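Diensttagebuch der Geschäftsstelle
Stiftung Todenby, Abteilung Sammlung und Leihverkehr
Eintrag vom 25. Oktober 2023

Die Dienstbesprechung begann pünktlich und wurde von Frau Saab geleitet. Herr Hijazi war wegen der Abstimmung mit der Druckerei entschuldigt und reichte seinen Bericht schriftlich ein. Das Protokoll der vorangegangenen Sitzung wurde mit einer Änderung genehmigt: Unter Punkt 3 ist der Name der Leihgeberin in voller Form zu führen.

Gegenstand des Vormittags war der Umzug der Handbibliothek in das Gebäude Tarawneh. Der Bestand umfasst nach der letzten Revision 2,000 Bände, von denen ein Teil in den vergangenen Jahren ohne Standortnachweis ausgeliehen wurde. Herr Sayegh trug vor, dass die Signaturen der Gruppe Landesgeschichte vor dem Transport zu überprüfen seien, da zwei Systematiken nebeneinander bestehen. Die ältere stammt noch aus der Zeit vor der Zusammenlegung der beiden Lesesäle und ist nur auf Karteikarten dokumentiert. Es wurde festgelegt, dass die ältere Systematik auf den Buchrücken verbleibt und die neuere allein im Katalog geführt wird. Ich halte diese Lösung für vertretbar, hätte jedoch eine einheitliche Beschriftung vorgezogen und habe dies zu Protokoll gegeben.

Für den Transport werden Mehrwegkästen aus Kunststoff eingesetzt. Die Verpackung in Kartons, wie sie beim Umzug der Plansammlung üblich war, wird nicht wiederholt.

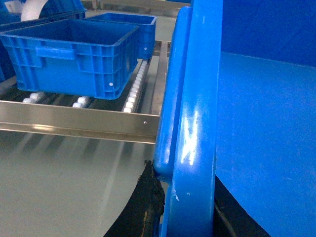
Herr Hrubý übernimmt die Aufstellung der Packfolge. Sie richtet sich nach der Regalordnung am neuen Standort, also beginnend mit den Nachschlagewerken und endend mit den Zeitschriften. Die gebundenen Jahrgänge der Zeitschriften sind stehend zu verpacken, großformatige Atlanten liegend und jeweils mit einer Zwischenlage aus säurefreiem Papier. Einzelblätter und Beilagen, die sich in den Bänden finden, werden nicht entnommen, sondern im Begleitschein vermerkt. Den Begleitschein habe ich am Nachmittag überarbeitet. Er enthält nun ein Feld für den Zustand des Einbands und ein weiteres für die Unterschrift der annehmenden Person.

Die Firma Nornum hat ihr Angebot fristgerecht vorgelegt. Es ist in der Sache vollständig, lässt aber offen, wer bei Regen die Überdachung der Ladezone stellt. Eine Rückfrage wurde noch vor der Mittagspause versandt. Der Auftrag soll erst erteilt werden, wenn die Antwort schriftlich vorliegt – die Erfahrungen mit mündlichen Zusagen im Frühjahr sind allen Beteiligten in Erinnerung.

Am frühen Nachmittag fand das Gespräch mit Frau Haddad über die Benutzungsordnung statt. Sie vertritt die Auffassung, dass der Lesesaal während des Umzugs an zwei Tagen der Woche geöffnet bleiben müsse, weil mehrere Forschungsvorhaben sonst unterbrochen würden. Ich habe auf die Aufsicht hingewiesen, die für diesen Zeitraum nicht gesichert ist. Vereinbart wurde ein Vorbestellverfahren: Bis zu 20 Bände können vor Beginn der Packarbeiten zurückgelegt und in Raum 2 eingesehen werden. Eine Ausleihe außer Haus bleibt bis zur Wiedereröffnung ausgeschlossen.

Die im neuen Magazin vorgesehenen Regale sind geringfügig tiefer als die bisherigen. Für die Aufstellung bedeutet dies einen Gewinn bei den Folianten, bei den Kleinschriften jedoch die Gefahr, dass Hefte nach hinten rutschen. Herr Sayegh prüft, ob Anschlagleisten nachgerüstet werden können. Die Kleinschriften bleiben bis zu einer Entscheidung in ihren Behältnissen und werden als geschlossene Einheiten verzeichnet.
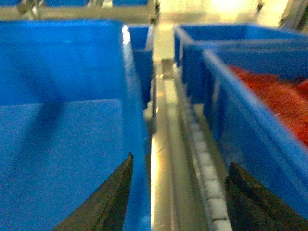
Zur Klimatisierung liegt der Messbericht der Hausverwaltung vor. Die Werte der relativen Luftfeuchte lagen im gesamten Zeitraum innerhalb der zulässigen Grenzen, mit Ausnahme eines Wochenendes, an dem die Außentür zum Hof nicht ordnungsgemäß geschlossen war. Ein Hinweis an den Schließdienst ist ergangen.

Der schriftliche Bericht von Herrn Hijazi betrifft das Bestandsheft »Prindirness«. Die Korrekturfahnen sind eingetroffen und weisen im Register noch Lücken auf, vor allem bei den Ortsnamen mit wechselnder Schreibweise. Ich habe die Buchstaben A bis K durchgesehen und die Fahnen an Frau Saab weitergegeben. Der Erscheinungstermin im November erscheint mir haltbar, sofern das Vorwort ohne weitere Ergänzungen bleibt.

Zu erledigen: Antwort von Nornum abwarten; Aushang zur Schließung des Lesesaals entwerfen und Frau Haddad zur Durchsicht vorlegen; Karteikarten der älteren Systematik in den feuerfesten Schrank umlagern; Schlüsselliste für das Gebäude Tarawneh anfordern. Die Liste der ausstehenden Rückgaben geht morgen in die Hauspost.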